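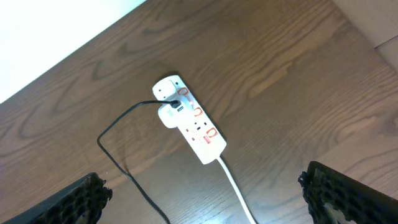

Anayeli Ochoa

Wallden Lease Clauses, data card

Wallden is a collection of clauses from commercial leases for small shops, offices and workshops. Each clause has a label that tells which legal topic it deals with. I made it for my own work as a paralegal and later cleaned it so that other people can use it too. It is not legal advice, and a label does not mean that the clause is valid in your state.

What is inside

The collection has 500 clauses taken from 64 leases. All leases are in English and all are for property in the United States. In 419 clauses the two readers gave the same label at the first reading. The other clauses were discussed and then received one final label. The column "first_agree" shows which clauses belong to which group, so you can leave out the difficult ones if you want.

Files

clauses.csv has one clause per row.
leases.csv has one lease per row, with the state, the type of property and the length of the lease in months.
labels.txt explains every label in one or two sentences.
changes.txt is the list of corrections.

Columns in clauses.csv

clause_id: a number that never changes between versions
lease_id: connects the clause to leases.csv
text: the clause, with names removed
label: the final label
first_agree: yes or no
note: a free comment, often empty

Labels

The labels are rent, deposit, repair, insurance, assignment, default, renewal, access and other. A clause that speaks about two topics gets the label of the topic that takes more of its words. I know that this rule is simple. For example, many repair clauses also say who must pay the insurance, and you will find them only under repair. When this happens I tried to write it in the note column, but in the early leases I did not do it always.

Names and private data

Names of landlords, tenants and guarantors are replaced with PARTY_A, PARTY_B and so on. Street addresses are replaced with ADDRESS. Rent amounts are replaced with AMOUNT, also when they are written in words. If you find a name that I missed, please write to me before you publish anything from that row.

Known problems

Leases from the Harholm group are too many. They use one standard form, so their default clauses are almost the same text. If you split the data for training and testing, split by lease_id and keep all Harholm leases on the same side.

Some leases were scanned from paper. The letters "rn" and "m" are sometimes confused, and section signs can be missing. I corrected what I saw.

The label "other" is a mixed bag. It holds signs, parking, quiet hours and notices.

Versions

Version 2 was finished in January. It adds the note column and the leases from Medrano. Version 1 had 335 clauses and used the label "transfer" in place of "assignment". Old scripts that look for "transfer" will find nothing.

Use

You may use the collection for teaching, research and testing of software. Please name Wallden and the version number. Corrections are welcome, and the clause_id is enough for me to find the row.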